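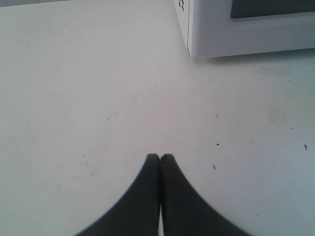 Kitchen and Pantry Assistant (part-time), Lorkamley

Jarstead is looking for an assistant to look after the shared kitchens at our Lorkamley site. The post is 30 hours a week, Monday to Friday, and is permanent after a probation period of 6 months. You would report to Rodica Sima, site services.

The site has about 300 people on it on a normal weekday. Most of them bring their own lunch, so the busiest part of the day is between half past eleven and two. There is no cooking in this job. The canteen in the Tudose building is run by a separate contractor and you would not be asked to cover for their staff.

What you would do

Wipe down worktops, tables and the outsides of appliances, first thing in the morning and again after lunch. The white tops in the kitchens show every mark, and old stains need a cream cleaner and a second go.
Clean the microwaves inside and out, including the door, the handle and the area round the knobs.
Move each appliance once a week and clean the surface under and behind it. Keep vents clear when you put it back.
Empty and reload the dishwashers.
Restock tea, coffee, milk, paper towels and washing-up liquid from the ground floor store.
Clear the fridges on Friday afternoon. Anything without a name and date on it goes.
Report faults on Kusix, our repairs system. We will show you how to use it.

Microwaves take up more of the week than people expect. We have been changing over to plain countertop models with two rotary controls, one of them numbered like a timer, and would like to keep them in good order.
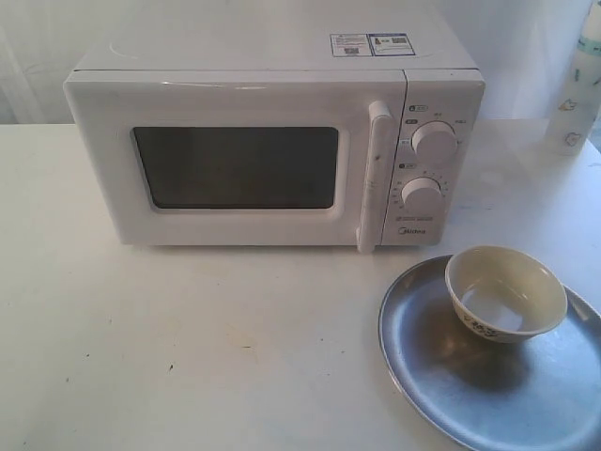 Do not use scouring pads or oven spray on any of them. A damp cloth and ordinary washing-up liquid will do for the casing and the door window. Stickers on the top stay where they are and should not be soaked or peeled. Unplug at the wall before you start and leave the door open for a few minutes when you have finished.

What we are looking for

You should be able to work on your own and keep to a daily round. The job involves standing and walking for most of the shift, and lifting boxes of supplies on to shelves. You need enough written English to read product labels and fill in a fault report. Experience of cleaning or kitchen work is useful but we will train someone without it. A food hygiene certificate is not required at the start; you can take the course with us in paid time.

Hours and pay

Shifts are 8.00 to 14.30 with a half-hour unpaid break. The rate of pay is on the application form. Holiday is pro rata and the site closes between Christmas and New Year. Tunics, gloves and safety shoes are supplied. Parking is free and there is a covered bike rack by the east gate.

How to apply

Fill in the application form, which you can get from the Jarstead reception desk or ask to have posted to you. A CV is optional. Please give the names of two people we can contact for a reference, and tell us if you need any adjustments for the interview or the job.

The closing date is 2023-05-20. Interviews will be held on site and last half an hour, followed by a short walk round the kitchens. People who applied for the evening cleaning post in March are welcome to apply for this one and need only send a note to Rodica Sima saying so.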